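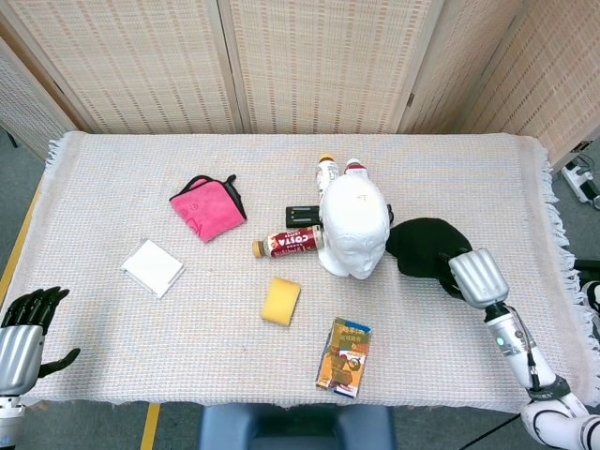 About Dreder

Dreder supplies woven table linen and upholstery cloth to hotels, care homes and small shops. The firm was set up in Gernow by Mechthild Pichler, a textile engineer, and has stayed in the same building. We hold 600 cloth references in stock and weave others to order.

Cotton and linen yarn is bought on the cone and tested on arrival for count, twist and shrinkage. Cloth is woven on 3 rapier looms, then washed, pressed and cut in house. Dyeing is done by Ogura, to our recipes. Each batch carries a number that stays with it through to the delivery note.

The minimum order for stock cloth is one piece. For cloth woven to order it is 100 metres per colour, with a lead time of about 3 weeks from approval of the sample. Fringed, hemmed and raw edges are available on all widths — please state which when ordering.

Lumturie Dervishi runs the test room and answers questions on washing, flame treatment and colour fastness. Test sheets are sent on request.

Our trade counter closes for stocktaking in January. Orders placed through Iteo are handled as usual during that time.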